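How to Oil a Wooden Tabletop

Posted 14th January by Poonam Dhillon

Oiling a table is easy. Waiting for it to dry while a household invents reasons to put mugs on it is the hard part.

Clear the top and wipe it with a damp cloth. Let it dry overnight. Sand lightly with 300 grit, always along the grain, then vacuum up the dust. Do it twice if you own a cat.
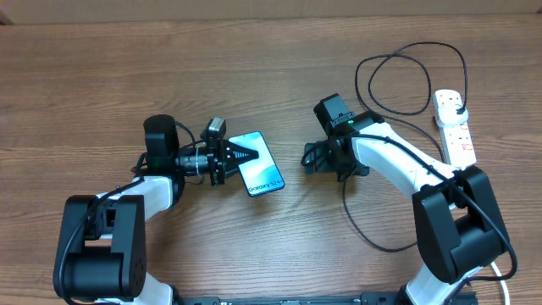 Warm brown top with the grain running side to side. Sand the same way.

Pour out a spoonful of oil – less than you think – and rub it in with a lint-free rag. Leave it 20 minutes, then wipe off everything that hasn't soaked in. If you skip the wiping you will own a very large sticky note.

Wait a day and repeat. I stop at three coats. My uncle stopped at seven and still brings it up.

Oily rags can catch fire on their own, so lay them flat outdoors to dry before they go in the trash. Keep hot pans off the table for a week.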